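Notebooks > Bench 3 > Equipment planning

Bins Arms Budget Wish list Archive

May 14, 2022 – what to buy for the second table

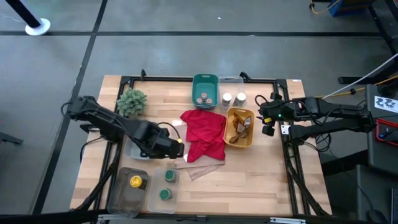 Bench 3 with both arms over the table, red cloth and bins between them.

Went through the whole parts list with Lesia Yatsenko and I'm really pleased with where it landed. We can copy this bench almost piece for piece and still have money for decent spares!

Frame first. Black rail all the way round again, with the angled braces on the right. Estia quoted 1847 for rails, braces and clamps as one order. Nikzad came in lower in April but left the clamps out, so I want a new quote from them before we sign. Same butcher-block top, please – I like it a lot and it's easy to get hold of.

Arms: two more of the same, facing each other. Lesia would like to look at the Korkovico Model 4 as well (longer reach, one fewer cable to the wrist). Tempting, but then we'd keep two sets of spare fingers. Leaning toward matching. Ask Korkovico for a loan unit anyway, it would be fun to try.

Cables need their own line this time. Look at the tangle hanging past the right edge of the table, and the white one coming across to the right arm. Clips, sleeves and a proper tray come to 1153 if we do both benches together, and I think we should.

Bins are the cheap part. The yellow-orange kind with the handle slot, the teal-green, and a few clear ones. More lidded bottles and small containers in different lid colors, plus cloths in at least two colors.

Still open:
– who pays shipping on the frame
– side surface for the mouse and tool tray, buy or build
– spare gripper fingers, 3 sets or 4

Lesia is writing to Estia. I'll do Nikzad and Korkovico.

Print this page | E-mail this page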